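Closing a Straight Incision: Suture Practice on a Tissue Pad
Lucrezia Benedetti, project report, submitted Tuesday, July 21, 2020

Our project looked at how stitch spacing affects the way a shallow cut closes. I chose a straight incision so the spacing would be easy to compare from one pad to the next. All the work used a curved needle and the same simple interrupted stitch, with 20 cm of thread for each pad.

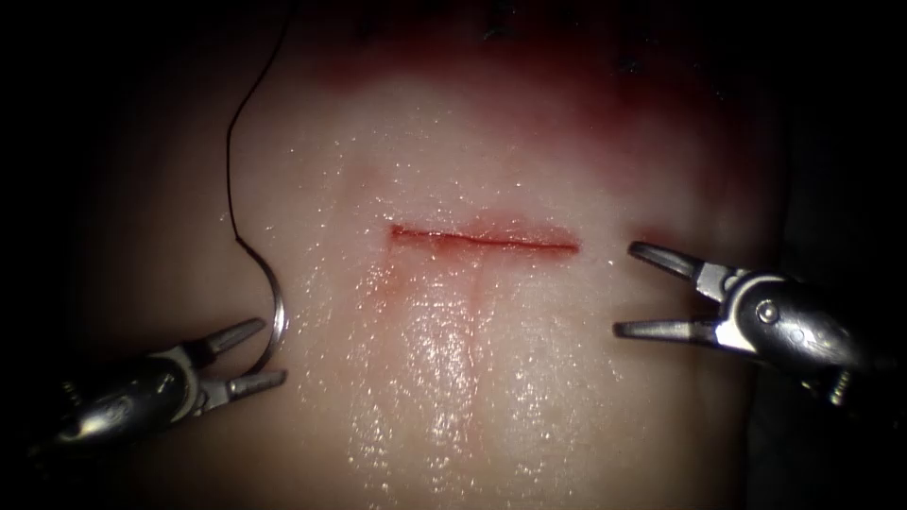
Spacing was harder to keep even than I expected. On the first pads I placed the stitches too close to the edge of the cut, and the thread pulled through when I tightened the knot. Moving the entry point farther back fixed most of this. Glare off the moist surface also made it hard to judge depth, so I turned the lamp down for the later pads.

I finished 18 pads. The knots still need work, and I plan to repeat the wide spacing in October.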